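Buy the gripper that handles the worst thing on your table

By Vasiliki Lazaridis

Most of the arguments I hear about grippers are about numbers. How much force, how wide the jaws open, how many millimeters of error. I have sat through a lot of these talks, and I have given a few. My opinion after this year's trials is that the numbers on the sheet are the last thing a small shop should look at. The first thing should be a bag of snacks.

I work on packing lines. The goods are food, mainly the kind that comes in film: sachets, pouches with spouts, small packets with crimped ends. A customer wants these picked up from a table and put into a bin, and wants it done by a machine on a shift when it is hard to find people. It sounds like the easiest job in the world. A child can do it. I have seen three different arms fail at it in one afternoon.

The reason is simple enough. A rigid box has one shape. You can measure it once and plan for it. A pouch has a new shape every time you touch it. Whatever is inside moves to the other end, the film folds, and the place where you meant to grip is somewhere else by the time the fingers close. A flat sachet has the opposite problem. It lies against the table and gives you almost no edge, so the fingers either slide over it or push it along in front of them until it goes off the side.

When we started comparing grippers in August, Herman Nasution wanted to use the test blocks that came with the Grudov unit. They are nice blocks. They are all the same weight and they have sharp corners. Every gripper we had picked up every block. We could have stopped there and written a report saying that all the products were good, and I suspect many reports are written that way.

We went to the shop downstairs instead and bought food. Then, before running anything on an arm, we did the same picks by hand with the hand-held version of the gripper, one in each hand. I think this step matters more than any other and it is the one people skip. If a person who can see and feel and think can't get a packet into a bin with a given pair of fingers, then no controller is going to do it either. You find that out in ten minutes, and you haven't written any code.

Hand-held grippers, snack packets and a spouted pouch, with the clear bin on the table:
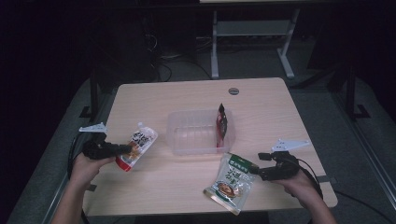
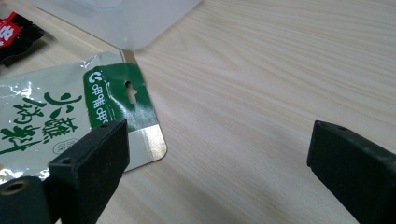
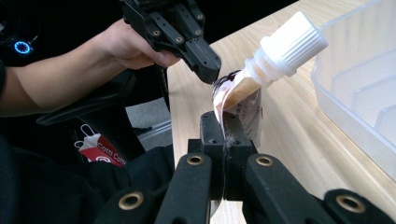
We logged 734 picks this way over the length of the trial, split between two people. Asnakech Bogale did most of them. She is patient, and she writes down the bad ones as carefully as the good ones. Of the 734, there were 364 that went in on the first try with no second grab. That is a little under half. Keep in mind that this was a human being doing the moving. If a salesperson tells you that a robot with the same fingers will do 99 percent on soft goods, ask to see the goods.

The picks that failed taught us more than the rest. The flat packets failed at the start, when the fingers went down to the table. The heavier pouches failed later, in the air, when the weight moved. Those are two different problems and they need two different answers, and one figure for grip force doesn't tell you about either.

For the flat packets, what helped was the shape of the fingertip. A thick block of a finger is strong and it doesn't bend, but it needs something to get hold of. We filed down one pair until the front edge was thin, and the flat picks got better right away. The cost was that the thin edge marked the film on a few packets. Manolis Kourkoulas, who looks after the customer side, said he would not accept a single mark on anything going to a store shelf. So we went back to a blunter edge with a soft pad on it, and lost some of what we had gained. I still think that was the right trade for his customer. It would be the wrong one for a customer who is filling mailing boxes.

For the pouches, the answer was two hands. I was against this. Two arms cost twice as much, they take up twice the room, and they can hit each other. I had told people for years that a second arm was a way to avoid thinking. But a tall pouch held only at the top swings, and a tall pouch held only at the bottom folds over. With one gripper near the top and another at the bottom edge it stays straight, and you can turn it whichever way you need before you let go. I have changed my mind. If more than a small part of your product is tall and soft, price the job with two arms from the start, because you will end up there anyway and it is cheaper to buy the bigger table once.

Now the cameras. We tried one set high, looking down over the whole table, and one on each gripper, looking out between the fingers. People like to argue for one or the other. The high view tells you where the bin is and which packet to go for next. It is poor at the moment of contact, when your own hands are in the way. The view from the gripper is very good at that moment and close to useless before it, when it may be showing you nothing but table. Orestis Raptis tried to save money by running the whole thing from the gripper cameras, and he gave it a fair try, 11 sessions. It could be made to work with the bin always in the same spot. Once the bin was allowed to move, he spent his time searching for it. Pay for both views. Cameras are the cheap part.

Clear plastic is its own headache. I mention it because so many people test with a colored bin and then ship to a customer who uses clear ones. Our depth sensor, the Sudurmont, is a decent piece of equipment and I would buy it again, but with a clear bin it often gave us the tabletop behind the wall in place of the wall. Shiny foil was nearly as bad. The bright spots come and go as the camera moves, and the sensor leaves holes there. We ended up finding the rim in the plain color picture and filling in the height by hand, as a fixed number. It isn't elegant. It has been running since and I haven't had to touch it.

About cables, I only want to say that you should plan for them. Every gripper in our trial had a cord coming out the back, and every cord got in the way at some point. In my notes there are 26 picks marked "cable." That means the cord pulled on the hand, or dragged across a packet, or caught on the corner of the table. None of the product sheets said a word about where the cord goes. When you compare two units, pick each one up with the cord attached and turn your wrist all the way over. The Alexiou was the best of ours in this respect. The cord leaves from the side, low down, and stays out of trouble. Its fingers were the weakest of the group, though, and I would not choose it for a heavy pouch.

I know what the other side says. They say that suction would do all of this faster, and for a full, smooth, tight packet they are right. We use suction on two lines and I have no plan to take it out. But a cup needs a flat patch to seal on. Wrinkled film doesn't offer one, and a half-filled pouch folds right where the cup lands. I have watched a four-cup head go down on the same sachet five times. Fingers are slower and they are uglier, but when they miss, they usually miss in a way that you can see and fix.

They also say that testing by hand is not science, and that two people in a dim room with a bag of groceries can't be compared with a proper bench test. I accept part of that. Asnakech got better as the weeks went on, so the later picks look kinder than the early ones, and I can't separate how much came from the new fingertips and how much came from her. A bench test wouldn't have that problem. It would also not have told me that the cord catches on the table corner, or that the crimped end of a narrow packet is the best place on it to grab. I would like to have both kinds of test. If I have a budget for only one, I know which one I am paying for.

There is one more objection that I take seriously, and it came from a buyer at Undbridge. He said that his products change every season, and that a gripper picked to suit this year's worst packet may be wrong next year. That's true. My answer is to spend less on the gripper and more on being able to change the fingers. On two of our units the fingertips come off with screws and you can print new ones overnight. On the Grudov they are part of the jaw, and a new shape means sending the whole jaw back to the maker. I didn't pay attention to this when we ordered. Next time it will be the second thing I ask about, right after I have put a sachet flat on the table and asked the person selling it to pick it up for me.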